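Papers > Domestic Objects > Skikico Working Papers > Section 3

May
By A. Chávez

3. The cable on the table

3.1 Surfaces and what ends up on them

Every household in the Clatton study owned at least one place where cables were supposed to live. There were drawers, shoe boxes, a biscuit tin and, in one case, a rather handsome set of cloth pouches with printed labels. We logged 914 cables over the study period. Of these, 96 were in their official place when first recorded. The rest were on tables.

We had expected floors, and perhaps the backs of sofas. The table won because it is flat, near a socket, and already has something on it, so that one more object hardly counts as mess. Participants who would not dream of leaving a sock beside the butter dish were quite relaxed about leaving a charging lead there. When asked, they tended to say it was "only out for now". In the diaries, "now" lasted up to 14 days.

Wooden tops raised a small problem of their own. On strips of pale wood with plenty of grain, a plain cable can be hard to pick out at a glance, and our first coding sheet missed a good many. Braided cables in bright patterns fared better (Figure 1), and their owners were also more likely to know where they were. We make no large claim for this. A person who chooses a patterned cable may simply be a person who cares about cables.

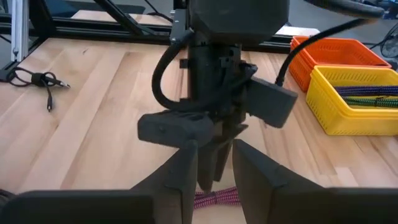 Figure 1. Braided cable in pink, red and white on a butcher-block tabletop.

The question of coiling came up early and never quite went away. Our diary form, adapted from the Lemement tidying inventory, offered three answers: coiled, folded, or loose. Participants added a fourth in the margin, usually "sort of". We kept the fourth. A cable wound once round the hand and dropped on the table has been tidied in the mind of the person who dropped it, and it seemed rude to argue with them on paper.

Length mattered less than we thought it would. Short cables were left out as often as long ones, and were harder to find again, having a gift for sliding under post. Long ones at least had the decency to trip somebody up.

3.2 Putting away

Putting away happened mostly before meals and before visitors. Meals produced a shift of one table's width, in the direction of the wall. Visitors produced an actual drawer. The entries written late in the evening are less reliable, and several consist of the single word "later", which we coded as intention and excluded from the totals given in Section 4.

© Skikico Working Papers. Contact the editorial office for permission to reprint. Back to top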